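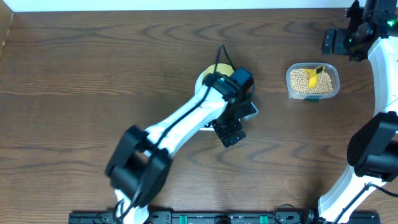
Wood grain is the pattern which the fibers and the growth rings of a tree leave on the surface of cut wood. The pattern depends on the species, on the climate where the tree was growing, and on the direction of the saw. In a tabletop the grain is usually placed along the longer side. It can be nearly straight, or it can run in dark, wavy lines across a medium-brown surface, as on the table shown with this article.

Types of cut
A flat-sawn board is cut at a tangent to the growth rings and shows wide arches. A quarter-sawn board is cut toward the center of the log and shows narrow, parallel lines. Quarter-sawn boards move less when the air becomes damp, but they are more expensive, as more of the log is lost in the cutting.

Soltitz method
In the town of Soltitz, furniture makers traditionally sorted boards by grain before drying. The boards were stacked in four groups and left under a roof until September. Fatemeh Mousavi, who studied the workshop books of the town, found 150 entries on this sorting -- most of them very short. Aslak Westerberg later described a similar custom in Rakville, where the stacks were 50 boards high.

Finishing
Oil makes the contrast between light and dark grain stronger. Paint hides the color of the grain, although in open-pored woods its relief can still be felt with the hand.

See also: Growth ring, Veneer, Isstead chair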